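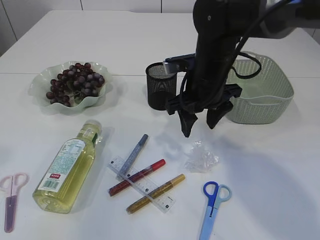

Plevell alternating mattress, worth the money?

noura_aj
My dad has been in bed most of the day since January and the nurse wants him on an alternating air mattress. The dealer is pushing the Plevell. The brochure says it "redistributes pressure dynamically" and I can't find one number behind that. Has anyone used it for more than a couple of weeks?
Noura Abou Jaoude

tidewrack
We had one for my wife. The cells swap every 10 minutes. Pump is quiet enough to sleep next to. Her heels cleared up while she was on it, so I'm happy.

v_eskildsen
Were you also turning her?

tidewrack
Yes, every 2 hours, day and night.

v_eskildsen
Then I wouldn't hand the mattress the credit. I did home care for years and saw sores heal on plain foam when people got turned, and sores get worse on very fancy air beds when they didn't. Ask the dealer what it was tested against. When I asked the Sallden rep that, he gave me another brochure.
Védís

tidewrack
Fair, but she'd had the same turning on the old foam and it wasn't going anywhere. I was there, you weren't.

gusset44
Does the pump still come with the hose on the foot end? Ours kept getting kinked by the bed rail. Woler sent a new hose for theirs free, Plevell wanted 90 dollars.

noura_aj
Foot end, yes. He's 200 pounds, if that matters. Dealer says "suitable for most users."

v_eskildsen
It matters. Get the weight limit in writing, and slide your hand under the mattress below his hips once he's on it. If you can feel him, it's bottoming out and I don't care what the control panel says. And rent first.

gusset44
Sakalauskas rents by the month. Their stuff is older, and ours smelled like a garage for a few days.

tidewrack
I'd still buy. Rent adds up fast.

noura_aj
Renting for one month and asking the nurse to check his skin before and after. The dealer didn't love hearing that.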